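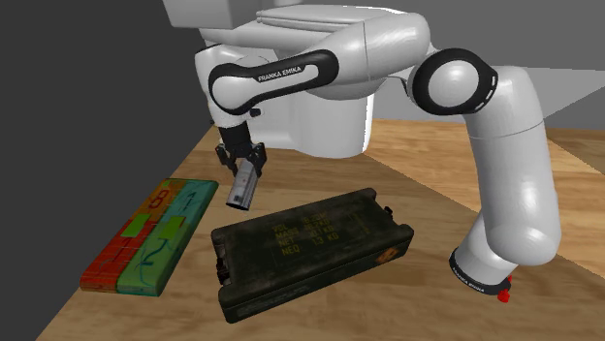

Rust on skate blades between games, and what to keep in a bench kit?
Hockey equipment > Skates and maintenance
Viewed 1,571 times

fodside_backcheck

Hello to all. I play in the evening adult league at the McIver rink, with the Fodside team. I started hockey as an adult, so please excuse me if this is a very basic matter.

My skates are two seasons old. Since December I find small orange spots on the blades each time I open the bag. I wipe the blades with a towel after the game and then I put the hard plastic guards on, so that they do not cut the other equipment. The man in the shop told me it is normal and sold me one more sharpening. But after every sharpening the spots come back, mostly near the heel.

What am I doing wrong? Also, I was asked to prepare a small repair kit for our bench, because last month two of our players had to stop for a loose screw and a broken lace. I would like to know what you carry and in what you carry it. We have 121 dollars left in the team money for this and I do not want to spend all of it.

kamo_left_d

The hard guards are your problem. They hold the water against the steel. Use them only for walking from the room to the ice. When you finish, dry the blade with a cloth, also the places where the holder meets the steel, and put on soft fabric covers for the trip home. At home take the covers off and leave the skates open in the air. I do this with the same pair of Bimasa blades for three winters and I have one spot, from the time I forgot them in the car.

If the rust is only on the side of the blade, you can rub it with a fine stone, 400 grit is okay. Please do not touch the bottom with it, or you will spoil the edge and must pay for sharpening again. 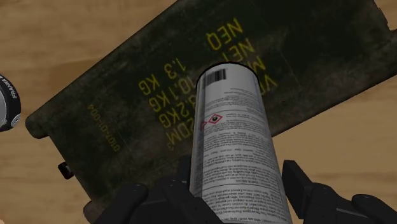 For the bench kit, I would begin with what stops a player in the middle of a game: screws for the helmet, a screwdriver that fits them, spare laces in two lengths, tape in both kinds, and a hand stone for a nick in the edge. Check the screws of the blade holders too, because some of them need their own small key. All this must go in something hard that closes well, since people step on the bench and throw sticks on it. A dark green ammunition box, the long type you see here, is very good for this work. Look also at how tall the white spray can is next to it before you decide on the size of your box, if you want to carry a spray of any kind. Ours lies down along the long side and the laces go on top of it.

Put a strip of white tape on the lid and write the team name. At our rink the away bench had taken the box home two times before we did it.

slowest_on_the_ice

just buy new steel, mine rusted too and it was cheaper than thinking about it

penalty_box_regular

I agree with the first reply about the guards, but I would add one thing. Look inside the holder. If the steel can be removed, take it out one time each month and dry the slot. In my skates the water stayed there and the rust always began near the heel, the same as you describe.

For the kit, we put 5 dollars each at the start of the season and it was enough for the laces and tape. The screws I got free from the shop when I asked politely. Cut the old laces in half and keep them also, they can hold a broken strap until the end of the period.

fodside_backcheck

Thank you very much for the replies. I took off the hard guards this evening and there was water in both of them. I will order fabric covers and look for a box of this kind. My steel can be removed, but one bolt does not want to turn, so I will ask at the rink before I use more force.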